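Learning & Schools | Long Reads
May issue
By the Furkley features desk

We use cookies to remember your preferences. Accept | Manage settings

The lost art of the good guess

There is a jar of dried beans on the windowsill at Stitton Elementary, and every morning a class of third graders has to say how many are in it before anyone is allowed to take off a coat. The answer on the morning I visited was 300, and the guesses ran from 12 to a million (the million was offered with great confidence, and then defended!). I have been thinking about that jar ever since, probably more than a grown person should.

Estimation has always been a bit of a poor relation in the math classroom. It gets a chapter, usually a thin one, and most of us remember it as the page where you worked out the exact answer first and then rounded it off so it looked like a guess. I certainly did that. A good many of the children I met told me they do it too, and they were quite cheerful about it.

The teachers at Stitton wanted to see what would happen if guessing came first and stayed a guess. They spend five minutes on it at the start of the day, with no worksheets and no grades, and the children have to explain where their number came from. One girl said she had counted the beans along the bottom and then thought about how many layers there might be. A boy beside her said he had looked at yesterday's jar and decided this one was "a bit more full of itself," and I have to say he was closer.

What struck me was how much arithmetic was hiding in all that talk. You can't argue that a number is too big without having some feeling for how big it ought to be, and children who froze over a column of subtraction were happy to tell a friend that 400 was silly because that would be four whole hundreds, and look at the size of the jar.

It isn't a new idea, of course. The school keeps an old arithmetic primer in a cupboard, printed in 1940, which asks pupils to guess the weight of a sack of potatoes and the length of a barn before they go anywhere near a scale or a tape. The pictures are stiff and the farmer looks cross, but I'd have enjoyed those lessons.

Sign up for our monthly schools newsletter and never miss a feature.

There are grumbles, too, and fair ones. A few parents worry that their children are being praised for wrong answers, and one teacher told me that her quieter pupils needed weeks before they would say a number out loud. She lets them write it on a slip of paper now, and they fold the slips very small and carry them up to the windowsill themselves. Next month the beans are being swapped for buttons, and the third graders have already started arguing over how many will fit.
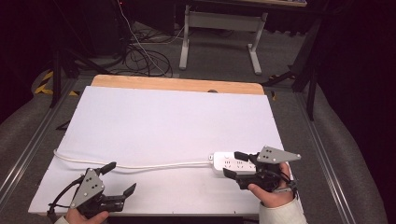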